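Home
Opinion
Wash the paper cup
27 October 2019
Prev Article Next Article

Go ahead and laugh. I rinse paper cups. Rinse, shake, upside down in the rack overnight, use again in the morning. Been doing it since July and I'm tired of being told it's gross by people who drink out of the same steel bottle for a week.

Started at the Codlow office. We have a kitchen the size of a closet, one sink, one rack, and a cupboard that used to have mugs in it. Mugs walked off. So somebody in purchasing ordered a case of paper cups from Sendo, then another case, and by summer the trash can under the sink was full by ten every morning. I kept a tally on the back of an envelope for one month. 1149 cups. That's for a floor of 60 people, and a good lot of them don't even drink coffee.

Most of those cups held water. Plain water, for the time it takes to swallow two pills or stand there complaining about the parking. Then in the can. Nothing wrong with the cup at all.

I know the arguments. The seam goes soft. Yes, it does, after hot coffee, and then you throw it out, fine. Water is different. A decent cup will take three or four rounds of cold water before the bottom starts to feel spongy, and you can tell with your thumb. Milk, soup, anything sweet, no. Don't be stupid about it.

Then there's the rack problem. People will put a cereal bowl in the dish rack without thinking, but set a paper cup in there and it's like you left a sock. I've had mine thrown away four times. Once with my intials on it. A rack is for things that are drying. That is the whole rule.

And get a decent rack while we're at it. The wire one at Dratley, where I work two days a week, is useless for anything light, cups tip over and sit in their own puddle. You want the big square plastic kind with the crisscross prongs, open underneath, a proper rim. Put a towel under it if you care about the table.

The real answer is mugs, obviously. I asked. Was told 90 mugs from Makokha would run 200 dollars plus a shelf to put them on, and the shelf was the sticking point. The shelf! We have spent more then that on cups already, I'd bet my lunch on it, and nobody needed approval for those.

So until somebody finds a shelf, I rinse. Two seconds under the tap, wide end down. You can have the same cup from breakfast until you go home and your hands won't fall off. If you see one drying with a blue pen mark on the side, leave it alone please.
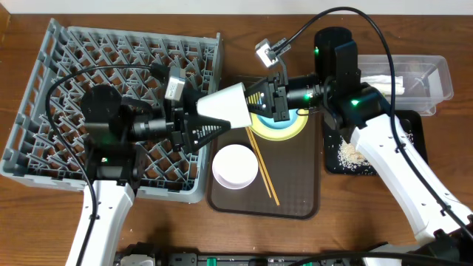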